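Notes for the Saturday group, week 2: how a close count is settled

Welcome back, everyone, and thank you for all the good questions last time (I've tried to fold most of them in). This week we're staying with the Ostura council election, the one in your reading pack, where Baxter ward came down to 12 votes out of 1840 cast. It's a lovely case to learn from, and quite a friendly one, so do read it with a cup of tea before you come!

Remember that a ward result is only final once the returning officer declares it. Until then, everything you hear is a running tally, and running tallies wobble.

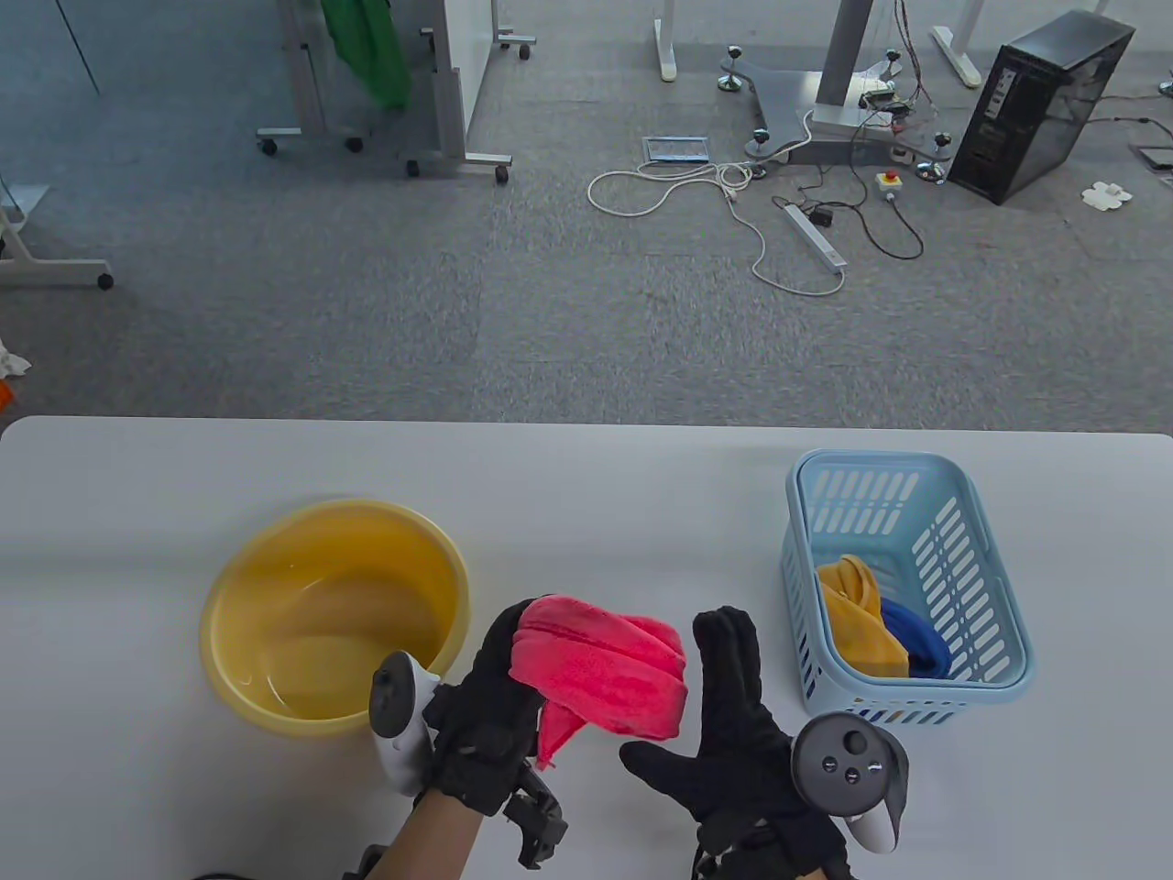 Why did the lead in Baxter change so late in the evening?

The 346 postal votes were added last, and they leaned heavily towards the candidate who had been trailing all night. Nothing had gone wrong with the earlier count.

Before we meet, please have a go at these:

1. Read the Gristavari briefing on recounts, and mark the passage on who is allowed to ask for one. It's a bit dry in the middle, I'm afraid, but the last two pages are well worth the effort.
2. Compare Baxter with Morwood, where the margin was wide and no recount was requested. Jot down what the agents did differently at each table, and how doubtful papers were handled.

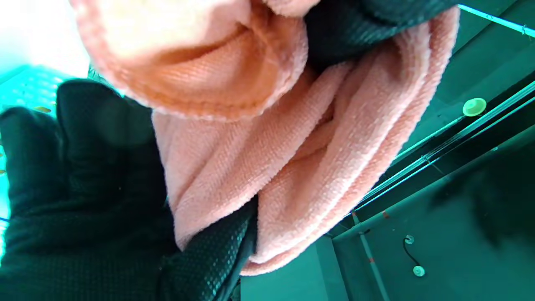

3. Write a short paragraph, in your own words, on whether a recount should be automatic below a set margin. Either view is fine with me, so long as you use the Ostura figures somewhere.

Bring your paragraph along and we'll read a few aloud after the break. Spare copies of the reading pack are in the blue folder by the door.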